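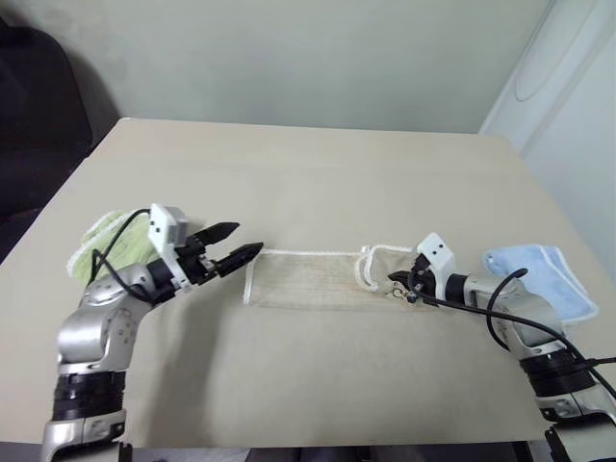 March 27, 2019

Textile bench, folding notes.

Sample for this entry: flat rectangular cloth, beige, mask-like, with a white piped border and a looped white cord at the short end. Pleat lines run across the width and are faint. Green towel kept on the left side of the table, folded, for the next set.

Observations:

The piping is stiffer than the field. A fold placed on a pleat line holds. Placed between two lines it creeps toward the nearer one, and the edges end up out of register by up to 6 mm.

The loop end does not lie flat. The cord pulls the corners in and the short edge curls. Pressing under the 196 g Stakell plate for 20 minutes took most of the curl out, but it was back by the afternoon. Did not try steam.

Contrast is poor, beige on a beige tabletop. The white border is the only edge worth measuring from. All offsets in the Zirnik sheet are now taken from the outer side of the piping. Older rows used the inner side and need 2 mm added before anyone compares them.

Towel: the nap grips itself, so folds stay put, but the pale edge is hard to square. Fold from the plain side first.

To do:
Repeat the between-pleats fold with the cloth turned over.
Ask Prins for the same item in a darker color.
Move the Jonus ruler back to this bench.
Towel set has to be finished before the June review. Washing changes the nap, so measure unwashed ones first and keep them in a separate bag.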